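How Snacks Sit on a Shelf

Snacks come in many kinds of packages. Some are boxes, some are cans, and some are bags. The shape of the package changes how it stands on a shelf, how it stacks, and how easy it is to pick up.

Boxes

A snack box is made of thin cardboard. It arrives at the factory flat, like a sheet of stiff paper. A machine folds it, fills it, and glues the ends shut. One packing line can close 2570 boxes in a day.

A box has six flat sides, so it can rest on any of them. Wafers and cookies often come in boxes because flat walls fit snugly around them. Boxes pushed close together leave very little empty space.

Cans

Many potato chips come in tall, round cans. The chips are curved and sit in a stack, one on top of another. The stiff wall keeps them from being crushed. A plastic lid goes back on after the can is opened, and it helps keep the chips crisp.

A can stands on its round bottom. On its side it can roll away, so stores keep cans upright.
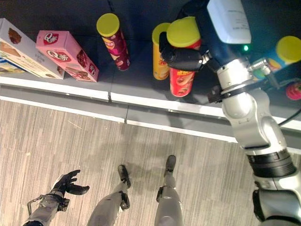
Snack cans with yellow-green lids, and boxes lying at an angle.

Round cans leave small gaps between them, even when they touch. You can test this at home with a few cups on a table. Look down from the top and find the spaces.

Color helps shoppers too. A company may use one color for each flavor, so people can find the one they like without reading every label.

Picking up a can

To lift a can, you put your fingers around it and squeeze a little. If you squeeze too hard, the side may dent. If you don't squeeze enough, the can slips. A bumpy surface holds better than a smooth one. Look at the bottom of a sneaker or the handle of a bike and you will find small bumps or lines there for the same reason. 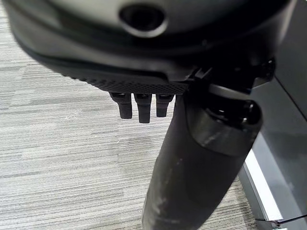
Try it yourself

Ask a grown-up for two boxes and three cans of food. Clear a low shelf.

1. Stand the cans in a row with their labels facing you.
2. Lay one box flat and put the other on top of it.
3. Turn both boxes so they stand on their short ends.
4. Draw the shelf each way and mark the empty spaces.

Words to know

Package: the box, can, or bag that holds a product.
Upright: standing up straight.
Label: the words and pictures that tell what is inside.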